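Filed under: Company News, Floors & Interiors

Swanepoel Rugs & Stair Runners Opens a Second Showroom in Meston

MESTON — I've been putting off writing this because I'm much happier with a tape measure in my hand than a keyboard under it, but my sister says a press release has to come from the owner, so hello! I'm Themba Visser, I run Swanepoel Rugs & Stair Runners, and this May we're opening a second showroom, in the old bakery building on the Matness side of town.

If you've been to our first shop, you know how it goes. You come in for a hallway runner, you end up on your knees comparing two shades of oatmeal, and somebody behind you is trying to get past with a sample book. We ran out of room years ago. The new place has 22 display racks, a full staircase built just for showing runners (you can walk up and down it as much as you like), and a big table by the window where you can spread out your paint chips.

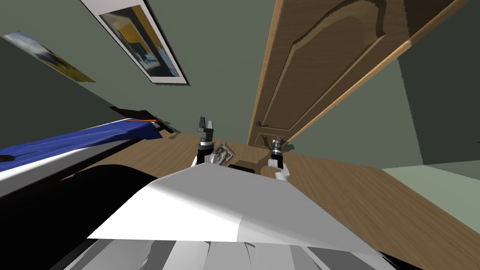

Bedrooms are what people ask me about most, so a good part of the new floor is given over to them. My usual advice is to go bigger than you think. A rug that stops short of the bed makes the whole room look nervous, and I've talked more than one customer out of a small one and into something they could step onto with both feet in the morning. We'll cut and bind wool broadloom to any size you need, right there in the back, and most orders are ready in 20 days.

We're also bringing in the Skenar line, a flat-woven wool I've wanted to carry for ages. It comes in 29 colors and it's thin enough to sit under most doors without you having to shave anything down — I have it in my own kitchen, with two kids and a dog on it. The rust red is my favorite, though my sister keeps telling me it's brown.
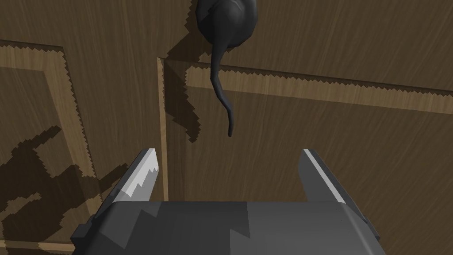
Runners get their own corner, with rods in brass, black and plain steel. Bring your stair measurements if you have them: the width, the depth of each tread and the height of each riser. If your stairs turn, a phone picture of the turn helps a lot. And if you don't have any of that, no problem, we'll come out and measure in Meston and nearby for free.

Through the end of May we're giving away rug pads with any custom-bound rug, up to the first 1000 square feet, so come early if you have a big room! Doors open at 9 in the morning and there'll be coffee on.

The first shop is staying right where it is, same hours, same phone number. Remnants will stay there too, in the bins by the side door.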